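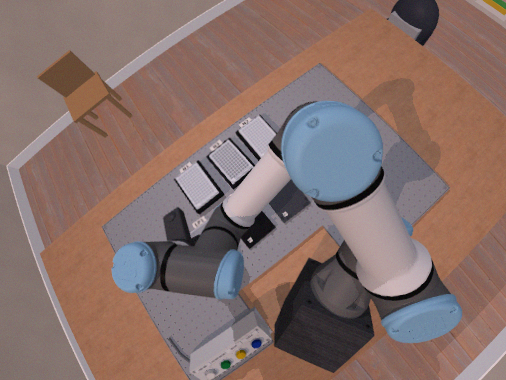
How long should one demonstration of a laboratory robot arm last at an open day?

Svyatoslav Hnatiuk
Posted in Laboratory and Workshop, November

Our laboratory in Casturura will have an open day and I am asked to prepare the part with the robot arm, which moves well plates from one position to another. The visitors will be families, pupils from two schools and a few people from local companies. They come in groups and each group stays in our room until the guide takes it further. How many minutes should I plan for one group, and what should the arm do in this time? I have a full work cycle which takes 13 minutes without stopping. My colleague thinks it is fine to show it complete, I have doubts. Please excuse my English if something is not clear.

Efraín Restrepo
Accepted by the poster

Plan eight minutes for each group, and let the arm move for no more than three of them. The other five minutes go to talking, to questions and to the change of groups, which always needs longer than one writes in the plan.

I prepared such demonstrations at Fekau in three different years. In the first year I made the same thing that your colleague proposes. We showed the complete cycle, with all the waiting steps, and after the fourth minute people were looking at their telephones. For someone who works with plates every day the waiting is normal. For a visitor it seems that the machine has stopped and something is broken, and then you spend your time explaining that it is not.

In the second year I wrote a separate short programme for visitors. It had one pick, one transfer, one placing, and then the arm went back to its starting position and stayed there. When it rests, you talk. I recommend very much not to talk while it moves, the people look at the arm and do not listen, and you must say everything again.

A few other things from my notes:

Use empty plates, with no liquid. If one falls, you pick it up and continue.

Run the short programme at reduced speed, and run it in the room many times on the evening before, with the same plates. I did 100 cycles in Espinoza hall before our second open day and found one position which was taught a little too high. In the first ten cycles it was not visible at all.

Put a tape on the floor for where the visitors stand. Decide the line with the person who is responsible for safety at your place, not by your own eye. Small children stand in front, so ask the guide to bring them forward before you begin — later it is impossible.

One person does the talking and a second person stays by the stop and does nothing else. This second person should not answer questions, also not easy ones. It sounds strict, but with 13 people in a small room it is quickly forgotten who is watching the arm.

Keep a simulation of the same movement open on a laptop. If the real arm has a fault, you show the simulation and the group has still seen what the work is. Also pupils like to turn the view and to look from behind.

For the company people I would offer a separate appointment at the end of the day with the complete cycle. They want to see exactly the waiting steps, and they ask how many plates you can do in one night.

gantry_moth

We did five minutes and it was fine. Make sure there is a bin outside the door for the coffee cups. Nobody read our poster.

Skimance Helper 1707

I agree with the eight minutes, but three minutes of movement is still long if you have small children in the group. I would have two versions ready, one of one minute and one of three, and choose when you see who comes in.

One more point about letting visitors press a button. In our place they were permitted to press start, with a member of staff next to them, and this was the part they remembered. It needs to be arranged beforehand with your safety person. And then every child wants to do it, so you must say at the beginning that there is one press for one group, otherwise the queue will not end.

Svyatoslav Hnatiuk

Thank you to all. I have now made a short programme of two minutes and forty seconds, and also a shorter one with a single plate. My colleague has agreed, on the condition that he may show the full cycle to the companies at four o'clock. For the button I have written to our safety person and wait for the answer. The bin is also noted.

Efraín, one small thing — did you let the gripper keep the plate when you stopped for talking, or was it always empty?

Efraín Restrepo

Always empty. Put the plate down first, then talk.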